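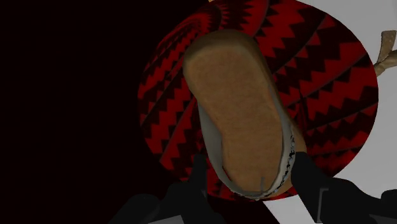 Brown slipper, sole outwards.

From: Sibusiso Molefe
To: the list
Subject: Re: [hall-floors] Slippers in the hall, again

On behalf of the Skokow Street hall users, Grímsdóttir wrote:
> From October all classes are asked to change into slippers at the
> door. The new floor finish marks easily and we would like to get
> more than one winter out of it. Rubber soles preferred. Please put
> your name in them.

Happy to comply. I do have questions.

Rubber soles preferred by whom? My suede ones have done four winters on the kitchen lino and the only thing they've ever marked is the cat's opinion of me. If the colour of the sole matters, say so now, before I drive out to Rukeo and pay for parking.

Also, the shoe rack holds 3 pairs. The Thursday-type crowd (you know who you are, tap dancers) brings rather more feet than that - last time I went home in somebody's left boot and my own right one. The left is a size too big and still on my porch if anyone's missing it.

And do the tap dancers have to wear slippers too? I'd pay to see that.

Sibusiso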